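Preguntas frecuentes

Lornulex, papeles pintados y restos de serie

¿Vendéis rollos sueltos?
Sí. También vendemos medio rollo si nos pilláis de buen humor, pero el medio que sobra se queda en la tienda mirándonos durante años, así que no abuséis.

¿Cuántos dibujos tenéis?
En catálogo, 477. De ellos, 413 están en el almacén y el resto se pide a fábrica, que contesta cuando le parece. Los de agosto, por tradición, llegan en otoño.

¿Cómo sé cuántos rollos necesito?
Medid el ancho de las paredes y la altura, y mandadnos las dos cifras. No restéis las ventanas. Todo el mundo resta las ventanas y luego llama un sábado preguntando si queda del mismo lote. No queda.

¿Las flores no cansan?
Depende de la flor y del paciente. Un ramo pequeño y repetido sobre fondo crema acaba desapareciendo de la vista en cosa de un mes; una peonía de medio metro os seguirá saludando cada mañana. Maj-Britt Bakke, que lleva los pedidos, empapeló su pasillo con peonías y ahora entra por la cocina. 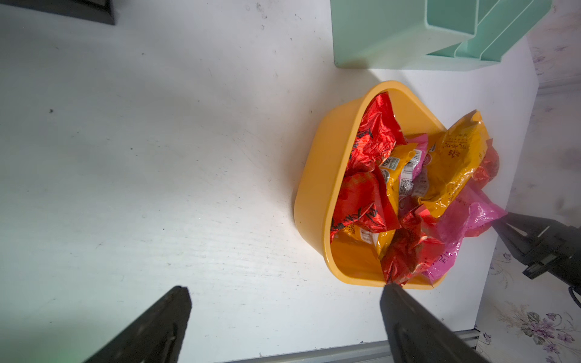
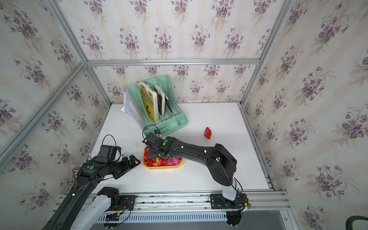
En la segunda foto, ramos violetas sobre crema en tres paredes.

¿Hay que casar el dibujo?
Sí, salvo que os guste ver medio ramo flotando junto a la puerta. En la etiqueta viene el salto del dibujo: sumadlo a cada tira antes de cortar. Después de cortar ya es solo información.

¿Puedo pegarlo encima del papel viejo?
Poder, se puede. El papel viejo opina otra cosa hacia el tercer día. Quitadlo, lijad y dad una imprimación.

¿Qué cola uso?
La que indique la etiqueta. La harina con agua de vuestra abuela funcionaba con el papel de vuestra abuela.

¿Colocáis vosotros?
No. Damos el teléfono de Vasilică Tudose, que coloca muy bien y habla muy poco.

¿Enviáis muestras?
Hasta 2 por persona, en tamaño folio. Ponedlas en la pared y miradlas también de noche, con la bombilla que tenéis y no con la que pensáis comprar.

¿Admitís devoluciones?
Rollos cerrados, con etiqueta y en un plazo de treinta días. Los rollos «casi cerrados» son rollos abiertos.

Página revisada el 2 de septiembre de 2026.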